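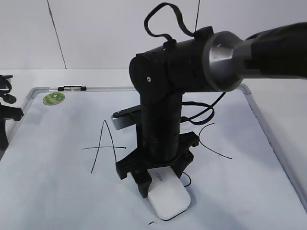 A loose cable is the commonest reason a bench arm stops halfway through a job, and it is the cheapest one to fix. I run a page of workshop tips, mostly glue and sandpaper, but since the spring I get more letters about small robot arms than about wood filler. Have a look at the black cable looping up over the joint and the other one curling out of the side of the forearm. Loops like that want room. Too much slack and they find something to snag on, too little and the first big turn of the joint pulls a plug out of its socket.

Mine found something to snag on. I had the arm moving small things across a whiteboard laid flat on the table, a job I could have done with my left hand while eating a sandwich. On run 117 a loop caught under the gripper bracket. The arm, which has no opinion about such matters, kept going. The plug came half out, the gripper lost power and opened, and a perfectly good jar of brass screws went to live under the radiator.

What I do now:

Move the arm through its whole reach by hand before you power it, slowly, and watch the cables instead of the gripper. If a loop goes tight anywhere, let out a little more and start over.

Clip the cable on both sides of a joint, never on the joint itself. Hook-and-loop strips are better than zip ties. You will be undoing them within the week.

Thin wires get the worst of it. If one hangs down near the fingers, bring it up and tape it to the arm with cloth tape. Electrical tape lets go once it gets warm and leaves goo behind.

Halve the speed after any change, even a small one. I run 5 slow passes before I go back to normal. Harriet Baptiste in Dostham wrote to say she does 2 and has never regretted it, and then in December wrote again.

Know what your gripper does when the power goes. Some hold, some open. Try it with a sponge. Please don't try it with the jar.

Put the off switch where you can slap it without reaching over the arm. Mine was behind the arm for longer than I care to say – the instructions had a nice drawing of it there.

Keep your fingers out of the gripper while the power is on, including when it has "stopped." An arm that has stopped because of a bad plug may start again when you wiggle the plug. I have a small scar from the wiggling stage.

Marker lines on a whiteboard are handy for showing where things start and where they should end up. They wipe off sleeves badly. Rubbing alcohol, then the normal wash.

If the plug has come out once, look at the pins under a good light. A bent one can be coaxed back with a fine needle and some patience, power off. If it has been bent twice, buy the new cable.

Next time: getting brass screws out from under a radiator with a magnet, and why that doesn't work.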